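Search the archive Go Advanced search

[bench-list] Re: holding round stuff still while you work on it

Posted Mar 26, 2025
4 replies | 477 views

Quick one, on my lunch and typing with one thumb.

> I have a curved piece with a shiny metal band around the side and I
> can't keep it put. Tried a towel on the bench, tried a strap, tried
> my knee. The strap left a mark in the finish and the towel just lets
> it roll. I need both hands free and I need to get at the face of it.
> The vise is out, I'm not putting that band in steel jaws. Does
> anybody use toggle clamps for this, and if so how many? Also what do
> you put under the rubber tips? I have 400 grit paper, felt, some old
> inner tube.
>
> I looked at the Truditz cradle but the shipping to Momport costs
> more than the cradle.

Skip the Truditz. Nice enough but it's made for pipe, the V is too wide and a short piece rocks in it. I had one for a year, sold it at the Plinderano swap.

Two toggle clamps is plenty. One each side, low down, on a solid base. The base is the thing people get wrong — they screw the clamps to a scrap of shelf, the shelf flexes, and then they crank the clamps tighter to make up for it. That's how you get a dent. Thick base, bolted down, clamps only need to kiss it.

Order I do it in:

Set the piece on the base with both clamps wide open. Let it find its own seat. If it wobbles with no clamps on, fix that first, shim the base, don't clamp a wobble.

Close the left one till it touches. Back off the spindle a half turn. Same on the right. Then close both together. If one handle snaps over a lot harder than the other your spindles aren't even, so open up and start again.

Push on the top with your palm. Should feel like part of the bench.

On the tips: felt, no question. Inner tube grips better but it left a gray smear on a polished band of mine and it took forever to get off. 400 paper grit side out, please dont. Grit side in, glued to the tip with felt over it, fine, but why bother.

Keep the tips on the band if the band is solid. Don't press on the glossy part at all. And wipe everything first, one crumb of metal under the felt and you've got a scratch that shows from across the room. Dark gloss is the worst for this, every lamp in the place shows up in it. On the plus side you can use that — if a reflection has a kink in it, there's your dent.

If the band has printing on it, turn the piece so the tips miss it. Solvent on the rag takes small printing right off, ask me how I know.

Pic below shows the sort of layout I mean, clamps at the bottom either side of the band.

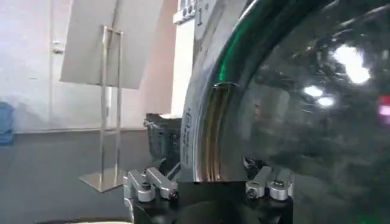

Toggle clamps left and right, black base, bin behind.

Keep a bin close by too. Used rags go straight in so you don't grab a gritty one by accident. Mine lives on the floor next to the bench.

For the clamps themselves I got mine from Hoarau, part 942 in the old catalog, no idea if the number is still good. Any small one with a threaded tip you can adjust will do. Don't buy the fixed tip kind, you'll be stacking washers all afternoon.

Somebody asked last time about a third clamp from above. I wouldn't. Gets in the way of the face and that's the part you want to reach.

Gotta run. Will try and measure my base tonite if you still want the hole spacing.

Recent in this archive

Felt tips, glue or no glue?
Re: Re: bench top too springy
Getting tape gunk off polished metal
WTB: small toggle clamps, pair
Plinderano swap, March, table list
Re: rags, where do you all get them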